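# 4. Setting Up the Work Surface and Cutting Your First Sheet

Read this section through once before you unpack the Londix rotary cutter. The blade is sharp as shipped.
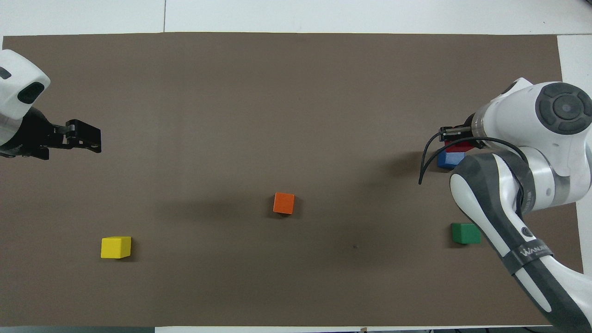 ## 4.1 Before you start

A cutting mat should lie flat on a table that doesn't rock. Press on each corner of the table in turn. If it moves, fold a piece of card and slide it under the short leg until the movement stops. Tables made of two or more panels are fine as long as the joint is level. Run a fingernail across it. If your nail catches, keep the joint out from under the part of the mat where you cut.

You will need:

- the mat
- the Londix cutter with its blade guard closed
- the steel ruler
- a soft cloth
- a few sheets of scrap paper
- a pencil, HB or softer

Table height matters more than most people expect. For standing work, the tabletop should be a little below your elbow. If you cut sitting down, raise the chair until your forearm slopes slightly downward to the mat. A low seat makes you pull the cutter sideways, and the cut will lean.

## 4.2 Laying the mat

1. Wipe the tabletop with a dry cloth. Grit under the mat will show up later as small bumps that push the blade off line.
2. Unroll the mat with the printed side down. Leave it this way overnight if it was shipped in a tube.
3. Turn the mat over and line up its long edge with the front edge of the table. Leave a hand's width between the two so that your wrist has somewhere to rest.
4. Press down from the center toward the corners with the flat of your hand.
5. Check the corners. If one lifts, put a heavy book on it for an hour and check again.

**Note:** Do not use heat to flatten a mat. Hair dryers, irons and sunny windowsills all cause warping, and a warped mat can't be brought back.

**Note:** The mat may have a faint smell for the first few days. Airing it in a room with an open window is enough.

## 4.3 Fitting the blade

The cutter ships with a blade already in place. You only need these steps when you change it.

> **Caution:** Keep the guard closed whenever the cutter is not in your hand. Never test a blade with your finger.

1. Lay the cutter on the mat with the nut facing up.
2. Close the guard until it clicks.
3. Loosen the nut by turning it counterclockwise. Set the parts down in the order they come off: nut, spring washer, blade, guard.
4. Lift the old blade by its center hole and put it straight into the disposal case.
5. Place the new blade over the post. Spare blades are lightly oiled and tend to stick together, so check that you have picked up only one.
6. Put the washer back with its curved side up, then the nut.
7. Tighten the nut until it is snug, then back it off a quarter turn. The blade should roll freely but not wobble.

If the blade skips and leaves threads of paper uncut at even distances, it has a nick. Replace it. Tightening the nut further will not help and will wear the post.

## 4.4 Cutting the practice sheets

Spend one session on scrap before you cut anything you care about. The Urari book papers in your kit are 164 mm wide before trimming and have very little margin for error.

1. Put one sheet of scrap on the mat, away from the edges.
2. Mark two points with the pencil, one near each end of the line you want to cut.
3. Lay the ruler so that its edge just touches both marks. The part you want to keep goes under the ruler.
4. Spread your fingers on the ruler and press down. Keep your thumb and little finger well back from the cutting edge.
5. Open the guard.
6. Start just beyond the near edge of the paper and roll the cutter away from you in one steady stroke. Keep the blade upright against the ruler.
7. Close the guard before you lift the ruler.

Repeat until you get five clean cuts in a row. Then try two sheets together, then four. Four is the limit for this cutter with text-weight paper. For cover stock, cut one sheet at a time.

> **Caution:** Always roll away from your body. If a cut runs too long for your reach, stop, close the guard, walk your ruler hand forward, and begin again from the same point.

### Left-handed use

The cutter can be set up for either hand. Take the blade off as described in 4.3, move it to the other side of the handle, and put the washer and nut back in the same order. Work from the left side of the ruler and place the kept part under it as before. The printed scale on the ruler runs both ways.

## 4.5 Trimming a folded section

The Tatlı notebook in Section 5 is made from folded sections of four sheets each. Fold them first, then trim. If you trim flat sheets and fold afterward, the inner pages will stick out past the outer ones.

1. Fold the four sheets together and press the fold with the bone folder – one firm stroke is better than several light ones.
2. Leave the section under a weight for at least an hour.
3. Place it on the mat with the fold to your left.
4. Square the head of the section against one of the printed lines.
5. Measure 98 mm from the fold at the top and again at the bottom, and mark both points lightly.
6. Lay the ruler on the marks and press down hard. A folded section is springy and will try to slide.
7. Cut in two or three passes. The first pass only needs to go through the top leaves.

Check the trimmed section against the card template. A difference of the thickness of a pencil line is acceptable. If it is more than that, use the section for sewing practice and fold a new one. Your kit has paper for 13 sections and the notebook takes ten, so you have three spares.

**Note:** Paper has a grain, and the fold should run along it. The Urari sheets have a small arrow penciled on the back of the top sheet in each wrapper. If you are using your own paper, bend it gently in both directions without creasing. The direction that gives less resistance is the grain.

## 4.6 Care and storage

- Brush off paper dust after each session. Dust that is pressed into the surface dulls blades.
- Wash the mat with lukewarm water and a drop of dish soap. Dry it flat.
- Wipe up glue while it is still wet. PVA that has dried can usually be rolled off with a fingertip. Do not scrape it.
- Turn the mat end for end from time to time so the wear is spread out.
- Store it flat, under a bed or behind a cupboard with its full back supported. Do not roll it again after the first use.
- Put one drop of sewing machine oil on the blade post when the blade starts to drag.

Shallow cuts in the surface are normal and will mostly close up. A cut that you can feel with a fingernail will pull the blade toward it. Mark the spot with a piece of tape and work elsewhere on the mat.

## 4.7 Common problems

| Problem | Likely cause | What to do |
|---|---|---|
| Cut edge is fuzzy | Dull blade | Replace the blade |
| Cut curves away from the ruler | Cutter tilted, or ruler slipped | Hold the blade upright and press closer to the middle of the ruler |
| Bottom sheet not cut through | Too many sheets | Cut fewer at once |
| Blade does not turn | Nut too tight | Back off a quarter turn |
| Mat slides on the table | Dust underneath | Wipe both surfaces and lay the mat again |
| Top and bottom edges not parallel | Section not squared before cutting | Line up the fold with a printed line and measure at both ends |

Replacement blades are listed as part 27 on the Lurkodine order sheet at the back of this guide. Mats and rulers are sold separately.

*Text for this section by Defne Altıntaş. Revised May 9, 2019. Continue with Section 5, Punching and Sewing.*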